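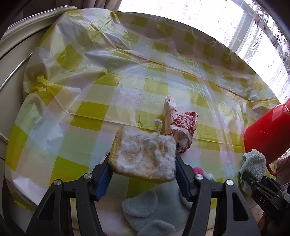
I keep getting asked whether hand-held grippers have solved the data problem for home robots. My short answer is that they've made it cheaper to have the same problem. You squeeze a tool, you do a chore, and the tool records it. Fine. But look at that sponge. Its whole top face is covered in white lint, with a curl of fiber sticking up off the edge, and I'd bet money the label attached to a clip like that says "sponge, yellow" and nothing more.

Lint matters. A fuzzy sponge slides differently, and you don't want to wipe a dark counter with it. A person would pick it off or grab another one. A model trained on wiping clips learns that wiping is a motion of the wrist.

Some background for the new people. I review demonstration sets for a living, mostly for small outfits who bought one and want to know why their arm still can't clear a table. The last one was sold under the name Driltov. 143 hours, "diverse real homes" on the cover sheet.

Diverse is carrying a lot of weight there. I went through the first 200 episodes by hand, with coffee. Different rooms, yes. Different curtains, different tablecloths. Same five or six chores done in the same order by people who had clearly been told what a good episode looks like.

And that's my real complaint. Once you write down what a good episode looks like, people give it to you. The fumbles go. The second tries go. The moment where you put the cloth down because you've changed your mind about what to do first, gone.

I asked the seller what happens to rejected episodes. Deleted at upload, to save storage. So the machine gets to study people who never drop anything.

Someone always replies "but the failures are noise." Okay. Then why does every robot I test freeze the first time a towel folds under itself? It has never seen anybody deal with that. It has seen 86 perfect towel folds and not one bad one.

To be fair to the hand-held approach, it beats what came before. I spent a long winter at Wusbridge driving a full-size arm with a pair of joysticks and we got maybe one usable minute out of ten. My shoulders still remember. With a tool in your own hand you can get into an ordinary room with ordinary light and crinkly plastic on the table, and that is worth something.

Shiny plastic is a good test, by the way. Window light on a wrinkled tablecloth makes bright streaks that move when you move. A lot of lab sets don't have any. If your buyer's kitchen has a wipe-clean cloth and yours didn't, you'll find out in August when the sun comes round.

What I don't buy is the step from "recorded in a home" to "knows about homes." Those are different claims and the second one gets printed in bigger type.

Also, your hand knows things the tool doesn't log. When I pinch a sponge through a gripper I feel it give. I adjust without thinking. Unless there's force data, all that's left is how far the jaws closed, and a stiff sponge and a soft one can look the same from there. Driltov has no force channel. The sales page calls the recordings "rich."

Question I got by DM: how many people do you need? I don't know, and I don't trust anyone who gives you a clean number. Driltov used 3 for the whole kitchen section. You can tell them apart by how they approach a cup. One of them always comes in from the left. So does the model, now, even when there's a wall on the left.

The team behind Umitz tried paying by the hour instead of by the accepted clip. Slower, messier, and their buyers grumbled about the mess. I've only had a small slice of it to look at, so take this lightly, but the recoveries in there were the best I've come across. People knocking things over and setting them upright again. Boring to watch and very useful.

Am I sold on Umitz? No. The captions are terrible and half the clips start late. I'm saying pay attention to what you pay for.

If you're about to buy a set, ask to see the rejects. Ask who did the chores and whether they were ever allowed to stop and do something else. Ask what a dirty sponge is called in the labels. If the answer is "sponge," ask for a discount.

Mugo's sample pack is next on my pile. Their page says "human-level dexterity" twice before you reach the file list. I'll post when I've watched it through.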